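Robot Learning / Opinion
December 23, 2018
By Korkor Letey Korletey

Let the Wrist Do the Looking

I have been reading robot learning papers for a long time, and it's rare that one sends me straight down the hall to bother a colleague. The Drundudero report did. It's a small study with a plain question: if you teach a two-armed robot to tidy a table by showing it how, where should the cameras go? The group at Vonow collected 200 demonstrations of one sorting task, threw out the ones with dropped frames, and trained on the 178 that were left. Then they trained again with the wrist views taken away.

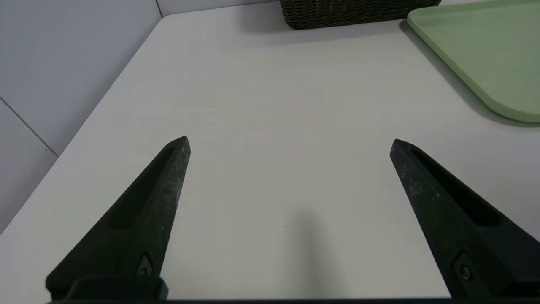

I love this kind of experiment! You change one thing and you leave everything else alone. With all the views, the policy finished 79 percent of its test runs. With the head view only, it finished 49 percent. Same arms, same table, same training time -- and a gap you could drive a truck through.

Why so big? My own guess is that a head camera is great at telling the robot which basket it wants and pretty poor at the last inch. An arm is a bulky thing, and it likes to sit right between your eyes and your work. A wrist camera has its own fingertips in view the whole way down, so the policy always has something to measure against.
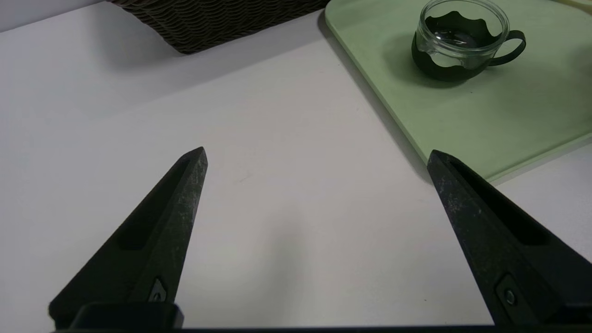

Wrist view, gripper open, with the tray and glass cup to the right.

Elikem Aidoo, who works two doors from me on the Trerkunix arm, thinks I'm overselling it. His point is that wrist views get confusing when the hand swings fast, and that a policy can get hooked on the look of one tabletop. He's right to worry. The report has only a short section on new tables, and I'd have gladly traded the long appendix on network sizes for more of that. I'd also like to see the failed runs sorted by cause, which the authors started in September and haven't finished.

Still, look at what one policy has to keep track of here: two hands, a couple of baskets, a tray, and a marker-like object that has to end up somewhere sensible.

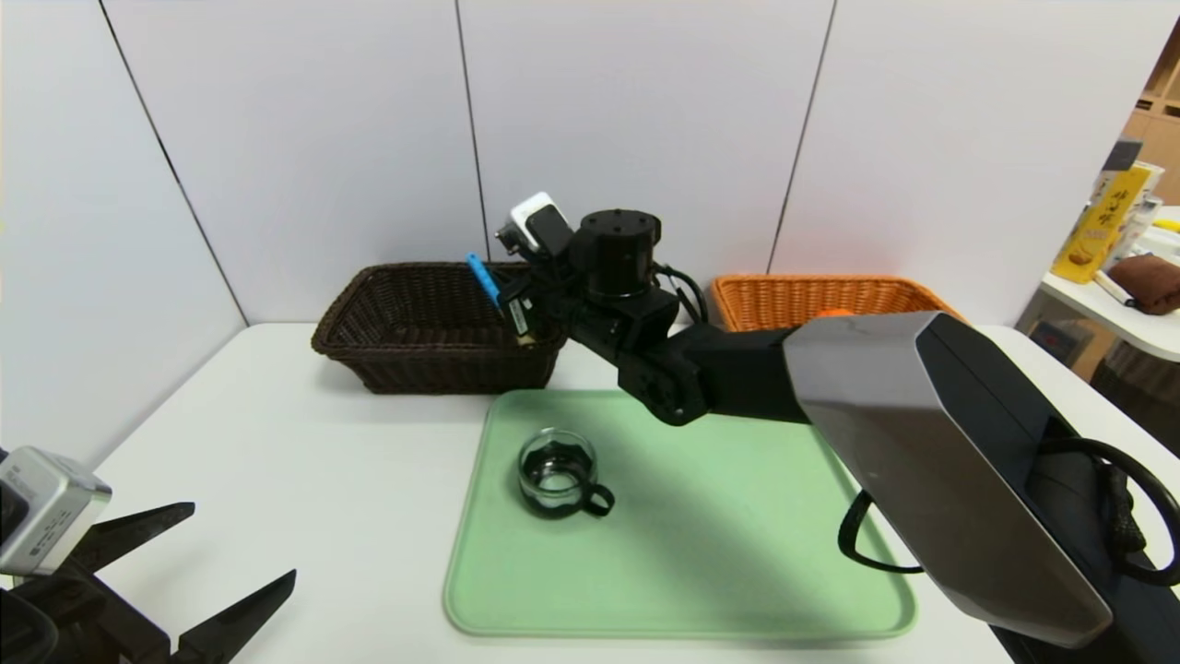 What I'd try next

Move the cameras. Shift each wrist mount a little between sessions and see how much the score drops. If it barely moves, small labs can stop fussing over brackets and spend that time on more demonstrations. We plan to run our own version on the Darko setup, with Elikem picking the tables so I can't go easy on myself.

Contact | Copyright 2018 | Back to top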